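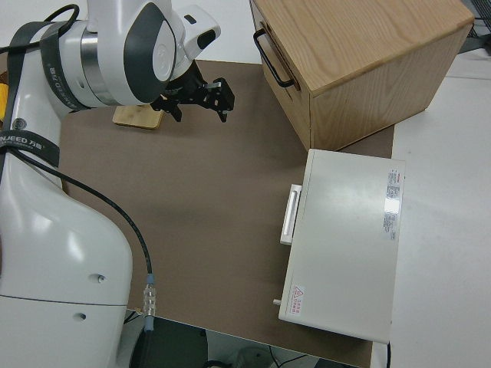 The block sits in the palm like a bar of hotel soap. Rounded corners, pale grain, no paint. Surachet Chareonsuk hands them out at the door of his shop in Dastcombe before he says hello, and most people keep hold of theirs for the whole visit. I did. Had it in my coat pocket on the train home, had to mail it back.

He makes plain wooden blocks. That is the whole business. No letters on them, no numbers, no little painted farm. The shop is called Rungrueang, after his grandmother's street, and it smells of sawdust and the coffee he forgets on the windowsill.

Morning, a bit after eight, and he is already sanding. Corners first. He does them by hand against a sheet of paper glued to a board, turning the block a little with each stroke, and he talks the whole time and doesn't look down. A corner that is too sharp hurts when you step on it. A corner that is too round and the thing won't stack, it just sort of slides off its neighbor. Somewhere in the middle is what he calls the bread corner. I asked why bread. He shrugged. Looks like bread.

The wood comes in from a yard in Altau, mostly beech, some maple when the price is right. He goes himself, taps the boards, sniffs them, sends half back. "They hate me there," he says, quite happy about it. The boards rest in the back room for weeks before he'll cut them. Cut too early and the block moves on you - a face cups, an edge lifts, and then a tower leans and a four year old thinks it's her fault.

No varnish either. Customers ask, he says no. Some of them get a thin wipe of oil if the grain looks thirsty, and that's it. They go gray and shiny with handling and he likes them better that way. There's one on the shelf by the register that his son chewed, teeth marks all down one edge. Not for sale. I asked twice.

A full set is 222 blocks and it comes in a cotton sack, no box. The small set is a quarter of the price and sells better, obviously. But it's the big sack people write to him about.

Hae-won Ji bought hers eight years ago, for a first kid who had no interest whatever. It sat in the hall closet in her apartment until the second one came along and tipped it out over the kitchen floor. "I heard it from the shower," she says. "Like a truck." Now the blocks are everywhere. Under the couch, in the boots. One props up the short leg of the table. She uses two as bookends for the cookbooks and another to hold the bathroom window open in June, and when I visit there is a long wall of them running from the fridge to the hallway, which you step over, and which you do not tidy. She tried once. Never again.

I wanted to know what makes a kid go back to a thing like that when there is so much else in the house that lights up. She thought about it while moving a block off the stove. "It's quiet," she said. "And they fit the hand. I play with them too, when he's asleep. Don't print that." Then she said fine, print it.

Back in Dastcombe, Chareonsuk is onto the next batch, an order of 805 for the Medel nursery school, due before the summer break and nowhere near done. He has thier list taped to the wall with a coffee ring on it. They want all one size. He tried to talk them into a few long ones, for bridges, and lost, and is going to slip some in the bottom of the sack anyway.

He picks one off the pile, runs a thumb along the edge, frowns, goes back to the paper. Four more strokes. Thumb again. Into the basket.

Rungrueang is open mornings, closed when he is at the wood yard. Ring the bell hard, it sticks.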